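Işık Shared Office, minutes of the fall get-together, 22 October 2019

Present: Zuzana Hudec, Volkan Saraç, Tyson Friesen, Mebrat Kahsay, and me, Lorenz Kuster, typing as fast as I can (sorry in advance for the spelling!).

Last time's minutes got a nod from everybody, so on we went to the room. I love that brick wall and I said so again. Tyson would like it washed down before winter, mortar lines and all, and he has a price of 2000 from Grovovance for the wall plus the white pipes that run along the top of it. We all gulped a bit. He'll ask what they'd want for just the pipes.
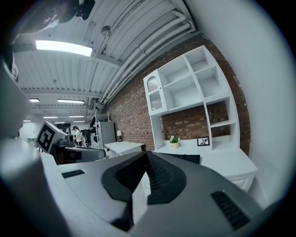 The lights came up next. Mebrat finds the long ones too bright in the late afternoon, Volkan likes them fine, and we went back and forth for a good while. We're leaving them alone until November.

Then the desk by the bricks. I'd like it kept the way it is, with the keyboard near the front edge and the little "Life" flower pot and the black picture frame at the back, and nothing else parked there overnight (I mean mugs, mostly mine). The power strip on the floor bugs me too, I keep kicking it.
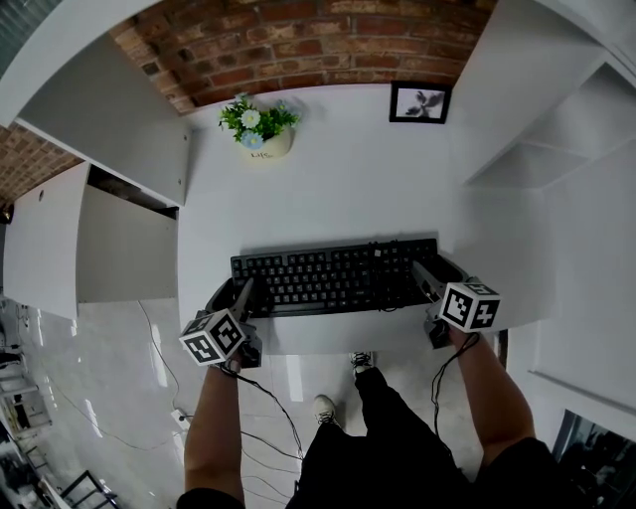
Zuzana said she'd go further and have every cable up off the tiles, and she'd happily give up a lunch hour to do it. Volkan offered to bring clips. Agreed!

Keyboards: Tyson wants them lifted and wiped underneath every time the desks get cleaned, crumbs being what they are. Mebrat asked if we could just buy new ones from Gandix, and the quote was 104 for the lot, so we'll wipe the old ones and keep the money. 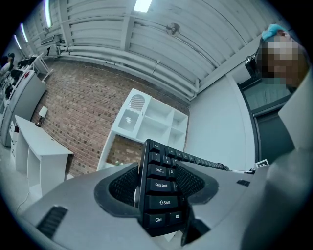

Item 5: black keyboard, Tab and Caps Lock end.

Kitty stands at 2586. Mebrat will pay the window bill out of that. Next meeting in November, same room, and Volkan is bringing the cake.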